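About Orninik

Hi, I'm Bit-na! I run Orninik with my friend Woo-jin Ji, and between us we look after 1,784 domain names for people who would much rather be doing something else (bakers, dentists, a choir, one very busy piano tuner).

We started in the spare room of my apartment in Drongate. I'd been building websites for a few years and I kept running into the same mess: a client would call in a panic with their email down, and we'd find out the name had been registered by a cousin, on an old credit card, with a login that went to an address from college. I got pretty good at untangling those. Woo-jin got even better, so we made it the whole job.

What we do is pretty simple. We register your name, we keep the contact details up to date, we renew it before it runs out, and we set up the DNS so your site and mail point where they should. You are always listed as the owner. If you want to move to another registrar, ask and we'll send the transfer code the same day – no exit fee, no sad phone call.

There are three more of us now. Jae-in Kang answers most of the support mail, and she's the one to ask about moving a name over from somewhere else. Gun-woo Bang keeps our name servers running and wrote Gukis, the little dashboard you log in to. Dougal Matheson does the billing from Thoroddsen, two time zones away, so invoices tend to show up at odd hours!

Prices are on the plans page and we send a note in January if any of them are going up. Small accounts get the same support as the ones with 100 names.

The phones are open from 9 a.m., and email works any time. If you're not sure who holds your name right now, write to us anyway and we'll look it up with you.
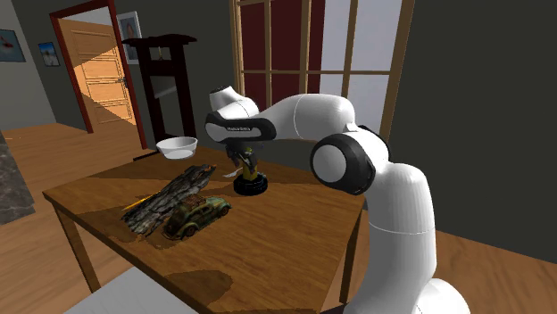

Please include the name itself in the subject line, and Jae-in will get back to you.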